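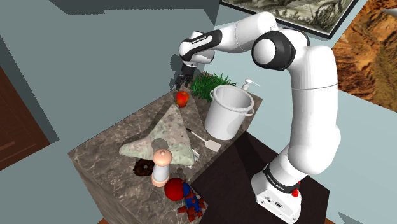
Siwan Eynon remembers being told that the arm would take the boring part of the job and leave her the interesting part. She asked which part was which, and was told that this would become clear once it was running.

Chapter 4
Who Clears the Counter? Automation and the Shape of a Job

Her question runs through this chapter. When a machine is brought into a workplace, somebody has already divided the work into pieces and decided which pieces matter. Often that person has never done the work. The division is then presented as if it were a fact about the job, and the people who do the job are asked to comment on the colour of the safety tape.

Our main case is Pusisero, a company that prepares meals for offices and training centres. It employed 36 people in its kitchen when managers began to look at a robot arm for sorting and clearing the preparation counters. The supplier, Podatska, built a computer model of a counter and ran trials inside it. Staff were shown the results one July afternoon, on a screen in the room where they normally ate lunch. The real arm came later.

Readers who have never worked in a kitchen may find the choice of task odd. Clearing a counter sounds like the least skilled thing anyone does there. Watch someone good at it, though, and you will see a lot of small decisions. Is this still wanted? Whose is it? Does it need washing, or only moving? If I put it back where it belongs, will the next person reach for it and find it gone? Kitchen staff make these decisions without stopping and seldom talk about them, so they rarely appear in a job description. They didn't appear in Pusisero's.

A simulated counter can be as untidy as its makers please. You can put a doughnut next to a pepper mill and an apple at the back by a patch of grass, and see whether the gripper goes to the right thing. That is a fair test of something. Whether it is a test of clearing a counter at half past eleven, with lunch due out at noon, is another matter, and it was Rhodri Pritchard, a porter on the early shift, who first said so in a meeting. The model had no one else in it. He wanted to know where he was supposed to stand.

The reply he was given, according to the notes, was that people would be added at a later stage. The phrase deserves a second look. In a working kitchen the people come first, and the counters are put where they are because of them.

The figures put to the staff were impressive in their way. In the trials the simulated arm attempted 900 pick-ups. The slides gave the number that succeeded and said very little about the rest. Myfanwy Morgan, the shift supervisor, asked what happened to an object when the pick-up failed. Did it stay put, or fall, or roll off the edge? In the model a failed attempt ended the run and the counter was set up afresh. In her kitchen a failed attempt would end with one of her staff on the floor with a cloth, and the slides had no column for that.
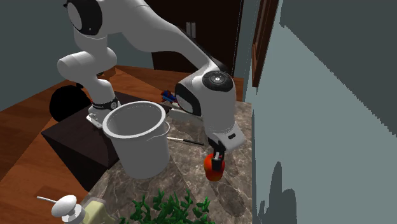 4.1 THE PART THAT GOES RIGHT

A successful grasp is pleasant to look at. The fingers close on a glossy red object, which hangs over the marble beside a large white pot, and it is hard not to feel that the job is nearly finished. Suppliers know this, and so do managers who have to win approval for a budget. Be careful with the feeling. Closing on an object is one step. It has to be taken somewhere and let go, in a place that suits whoever wants it next.

We are not claiming that the arm was useless. Once installed, it moved light items steadily, and Huw Price, who had a bad shoulder, was glad of it. The trouble lies in how the gain was counted. Pusisero's managers expected each counter to need 30 minutes less of a person's time per shift, and they cut the rota to match before anyone had measured a single shift. The saving was treated as something the machine had brought with it. In practice some of the time went on laying things out so the arm could reach them, and on standing by when it stopped. None of this was entered as work. Staff called it minding.

Angharad Jarman kept a notebook of her minding for 4 weeks. She wrote down each time she left her own task to help the arm with its task, and what she had been doing when she left. Her entries are short and rather cross. They are also the best evidence we have about the change, and she was not asked to collect them. We come back to the notebook in section 4.3, where you will be asked to compare it with the managers' own report.

The sociologist's habit here should be to distrust the word "free", as in "this will free staff for other duties". Ask what the other duties are. Ask whether they existed before, who was doing them, and whether they carry the same pay. At Pusisero they turned out to be mostly cleaning the arm.

4.2 TWO WAYS OF DESCRIBING THE SAME SHIFT

A manager's account of a shift usually starts from output: meals packed, counters cleared, hours paid. A worker's account tends to start from interruption. Both can be accurate and still disagree about whether the shift went well. The Brandão bakery case, used later in the chapter, shows what can happen when only the first account is written down.

Before reading on, choose a job you have done, paid or unpaid. Write out everything you did in one hour of it, including the things you would be embarrassed to list. Then mark the items a machine could take over, and next to each one put the name of whoever would have to stand by while it did.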